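How a Robot Gets Its Hands Checked

Robots need checkups, just like you do! At our workshop we look after a robot named Cesora, and the parts that get the most care are the hands. A hand has to bend, pinch, push and pull all day long, and every bend rubs a tiny bit of metal against another tiny bit of metal.

Gareth Catterall is the person in charge of the checkups. He keeps a notebook with a page for every one, and he is up to page 160. First he looks at each finger joint with a flashlight. Then he wipes off the dust, tightens any screw that has wiggled free, and asks the robot to open and close its hand 11 times — slowly, so he can listen for clicks.
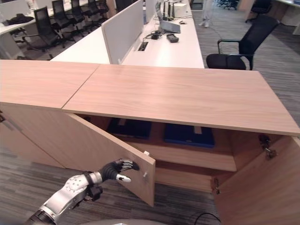
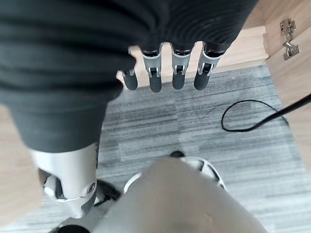
Fingertips wear out faster than any other part of the hand. They do all the touching, a bit like the soles of your sneakers! A smooth, shiny tip slips off things, so Gareth swaps it for a fresh one. Small parts are a good test of a hand, and a cabinet door has plenty: a little white knob, a metal latch, and silver hinges that let it swing. Look at your own finger and count the places where it bends. A robot finger has joints too, and each one must move freely before Gareth writes "OK" in his notebook.

Cables come next. Gareth runs his fingers along each one and feels for cracks or flat spots. If he finds one, the robot gets switched off and the cable gets replaced before any more work is done.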